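Leveling and Covering a Work Table

A table that rocks or slopes causes trouble with measuring, cutting and gluing. The procedure below applies to a four-legged table with a rigid top and threaded leveling feet. Tables with fixed legs need shims, which are covered in the section on fixed legs.

Tools

Spirit level, 24 in. or longer
Straightedge at least as long as the short side of the table
Feeler gauges or a stack of index cards
Open-end wrench to fit the leveling feet
Masking tape and a pencil
Utility knife with a new blade

Before you start

Put the table in its final position. A table leveled in one spot will almost never be level in another, even on a concrete slab. Load it with whatever normally stays on it. On a framed floor, 200 lb of equipment can deflect the joists enough to change the reading, so an adjustment made on a bare table will be off once the equipment goes back.

Check the level itself. Set it down, note the bubble, turn it end for end in the same place and read it again. If the two readings differ, the vial is out of adjustment. You can still use the level by marking both bubble positions and working to the midpoint.

1. Find the high corner

Turn all four feet fully in, then back each one out two turns. Lay the level along one long side, then across each end. Mark the highest corner with tape. This corner is the reference and its foot is not adjusted again.

2. Level the first side

Work along the long side that includes the reference corner. Raise the other foot on that side until the bubble centers. Turn the foot a quarter turn at a time and let the table settle between turns. Most feet of this type have a coarse thread, and a full turn moves the corner further than expected.

3. Level across

Move the level to the short side at the reference corner and raise the third foot. Recheck the long side. The two adjustments interact slightly, so expect to repeat both.

4. Bring down the fourth foot

Extend the last foot until it just touches the floor, then add an eighth of a turn. Press on each corner. If the table rocks, the fourth foot is still short — or it has gone too far and lifted its neighbor. Tighten all lock nuts and check again, because tightening often shifts the foot.

5. Check the top for flatness

Lay the straightedge across the top in several positions, including both diagonals. Slide a feeler gauge under any gap. A mat will hide a shallow hollow but will not correct it.

6. Fit the mat

Unroll the mat and leave it flat overnight at room temperature. Trim from the underside against the straightedge, using several light passes. Round the corners with a coin or jar lid as a template, as square corners tend to curl.
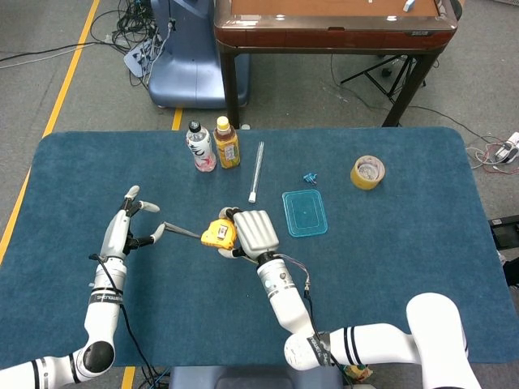
Fixed legs

Cut shims from hard plastic or hardwood and place them under the full width of the leg. Do not use folded cardboard, which compresses over time. Glue the shim to the leg and leave the floor side free.

Rechecking

Check the level again after two weeks, then once a year. October is a reasonable choice in houses with forced-air heat, before the floor framing dries out for the winter.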